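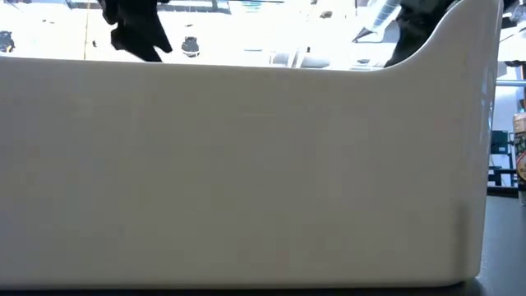

O. Prokopenko

Speaker notes. Talk is 30 minutes with questions, so 6 spare if nobody asks any, which at teatime is likely.

OPENING

Leave the bin up while people find seats. Don't introduce it.

Say: I work at Stornen, on a project called Bako, and my job for most of this year has been to be bad at picking things up, over and over, with the record button on. The title in the programme promises "Gathering examples for a learning system". My mother calls it "the bin thing". Her title is better.

Then the bin. A plain white wall of plastic with a gripper finger on either side of the opening. This is what the arm gets to learn from at close range: mostly plastic, and a strip of glare along the top. Pause. Let the vision people in the room suffer a bit.

WHAT AN EXAMPLE IS

One example = one attempt at one task, start to finish, driven by a person. We keep the camera views, the joint positions and one line of text saying what the person was trying to do. The line of text is where the trouble lives. Early on we had "pick up thing", "pick thing", "thing", and one that just said "again".

If they look technical: mention that we now choose the line before the attempt starts. Before that, people wrote down whatever had happened and claimed to have meant it.

Numbers, said slowly, once: 416 attempts in the first batch. We kept 65.

Wait for the face. There is always a face.

WHERE THE OTHERS WENT

Don't read this list out, talk through it.

Views out of step with each other. Far and away the biggest pile. The finger closes in one view and is still thinking about it in the other.

Driver stopped to chat. The arm hovers over the bin like someone who has walked into the kitchen and forgotten why. A model will learn this beautifully. We had a version that hovered before every grasp and I was quite fond of it.

Too good. A colleague on the team got so quick that there was hardly any middle to the movement. We asked for slower driving and were given sulking, also on record.

Light. Come back to this on the next slide.

THE ROOM

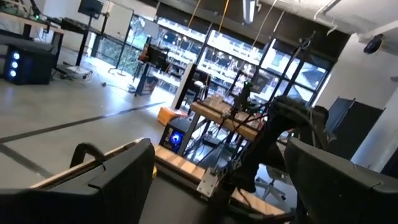

The view from the wrist, looking past its own fingers at the rest of the lab.

Let them look. Then: every example has a room in it whether we asked for one or not. Big windows, trees, a red chair, tape on the floor, another arm over its own bench. None of that is the task. The model doesn't know that, and for a while neither did we.

The windows story, short version. First batch was nearly all mornings, because I like mornings. Success rate looked lovely until we tried it at four in the afternoon, when the arm behaved as though it had been moved to another country. We had been teaching it to pick things up before lunch.

What we changed: sessions spread over the day, blinds discussed at length and never bought, chairs moved on purpose between sessions. The chair moving is now somebody's actual duty and appears on the rota under R for Romance, after the spreadsheet tab it was first typed into. I don't have a better explanation. Skip if short of time.

THE PART PEOPLE ARGUE WITH

Say plainly: failures are worth keeping if you label them as failures. We threw ours out of the first batch and I regret it. An attempt where the finger catches the rim and the driver backs off and tries again is a good example of backing off.

Someone will ask whether you could do all this in simulation. Answer: some of it, yes, and we do. Then stop talking. Last time I carried on for the rest of the session.

CLOSE

Go back to the bin slide. Ask who would label it, and with what. Take two or three suggestions from the floor, write them up, and hand over for questions.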